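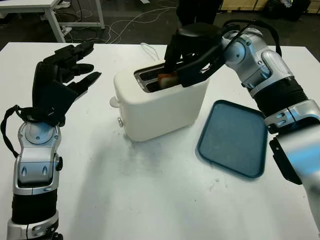
Inverter cuts out on low voltage with toaster, battery reads full

Posted in: Off-grid and backup power
Asked by Thilini Pramanik, 2026-04-25

I have a 12 V system in a garden building. Prakum pure sine inverter rated 2000 W continuous, one lead-acid leisure battery (Tedov, 110 Ah), 25 mm² copper cable between them. The cable run is 2 m each way. There is a fuse holder in the positive lead and an isolator switch next to it.

Lights, laptop and a small fridge run without trouble. When I switch on a two-slot toaster the inverter beeps, runs for several seconds and then shuts down with the low voltage code. A plug-in meter on the AC side shows 1468 W just before it goes off, with the fridge not running. That is well inside the rating of the inverter.

The battery was at 12.7 V before the test and goes back to 12.5 V a minute or so afterwards. The manual gives the low voltage cut-off as 10.5 V, measured at the inverter terminals.

Is the inverter faulty, or is its rating optimistic? The seller will exchange it but I have to pay the carriage, so I would like to be sure first.

Habibur Wijesinghe
Marked as accepted

The inverter is probably fine. The rating tells you what it can put out if it is given enough current at a high enough voltage, and your battery side is unlikely to be doing that.

Work out the DC current first. 1468 W divided by 12 V is 122 A. Allow 90 per cent efficiency for the inverter and it becomes 136 A. As the voltage sags the current rises further, so by the time the alarm sounds at 11 V or below you are drawing close to 150 A.

Cable: 25 mm² copper is 0.7 milliohm per metre, near enough. You have to count both conductors, so 4 m in total and 2.8 milliohm. At 136 A that loses 0.38 V. Not good, but it does not explain a shutdown alone.

Battery: a single 110 Ah leisure battery is normally happy at a load of 10 to 20 A. At 136 A the internal resistance matters a great deal. If it is 8 milliohm, which would not be unusual for a battery of that sort with some age on it, you lose another 1.1 V. The open-circuit reading of 12.7 V tells you about state of charge and very little about what the battery can do under load.

Joints: each poor crimp, and each cheap isolator, can add a milliohm or more. At this current one milliohm is 0.14 V and 18 W of heat in one place.

Add them up and you arrive in the region of 10.5 V quite easily.

Before you change anything, measure. Put the load on and take these readings with a multimeter on DC volts:

Across the battery posts (on the posts, not on the clamps).
Across the inverter DC terminals.
From the positive battery post to the positive inverter terminal.
The same on the negative side.

If the battery posts themselves fall to 11 V or lower, the battery is too small or worn. If the posts stay above 11.8 V and the inverter terminals do not, look at the cable, fuse holder and isolator. A drop of more than 0.25 V on either side is worth chasing. You will only have a few seconds, so set the probes up first, or use the min/max function if your meter has it.

Check the fuse rating against the cable as well. Do not fit a larger fuse just because the load is larger — the fuse protects the cable.

Omura

get lithium. had the same with a kettle, swapped the battery and never saw the code again. make sure the BMS is rated for the current though, mine was 100 A at first and that cut out too

Thilini Pramanik

Readings under load, for anyone with the same fault. Battery posts 11.4 V. Inverter terminals 10.4 V. Positive side 0.8 V, negative side 0.2 V. Most of the positive loss was across the isolator, which was too warm to keep a finger on.

I have ordered a Lowther isolator rated for 300 A continuous and will redo the two lugs on that side. A second battery will have to wait until December.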